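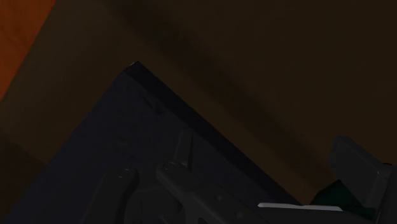 Sim view from the Closberg open day, close up at the gripper

Open day at Closberg, who else went?
Started by brasshinge, 12/08/2024

brasshinge
Back from it now. Quick notes before I forget. Parking bad, coffee fine. They ran the living room demo in the simulator on the big screen, 28 of us in a room ment for fewer. Pangilinan software, same as last year. Good talk, too short. Worth the drive from Trondham? I say yes.

mudflap37
Went in the morning. Not sold. All sim, no hardware in that room. I can watch sim at home for free.

brasshinge
Fair but you couldn't ask questions at home. The guy at the desk let us pick the camera view, I learned more from that than from the talk.

tinshed_ok
Missed it, was stuck at work in Isinstead. What was the setup? Table and blocks again?

brasshinge
No table. Sofa this time, arm next to it, small dark box on the far cushion. This one's from the wider view.
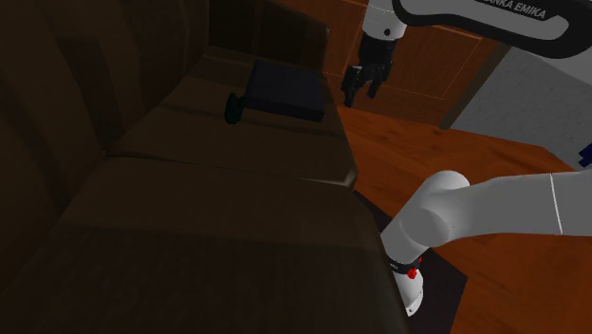 Did you need to sign up ahead to get in?
Only for the afternoon slot, mornings were walk in until the room filled up.

tinshed_ok
Ok thanks. Brown leather, nice. Why so dim tho

mudflap37
Asked the same thing. They said low light is part of the test, cameras have a harder time with a dark box on dark leather. I think its a dumb test. Turn on a lamp.

quietgearbox
Disagree with mudflap. My own living room is that dark by 4 in December. If it only works in a bright lab what's the point

mudflap37
Point is you get it working bright first, THEN make it hard. They had 3 people presenting and none of them would give a success rate. I asked twice.

brasshinge
Yeah that bugged me too. They said numbers come with the write up. We'll see.

quietgearbox
Somebody in my group asked about soft cushions, how the sim handles them sinking. Answer was kind of mumbled. Anyone catch it?

brasshinge
I heard "treated as stiff for now". Don't quote me, was in the back row.

mudflap37
So not a real sofa then. Rest my case

tinshed_ok
Is there another one before spring?

brasshinge
Sign up sheet was out for a second date, no day on it yet. I put my name down. Will post when they email.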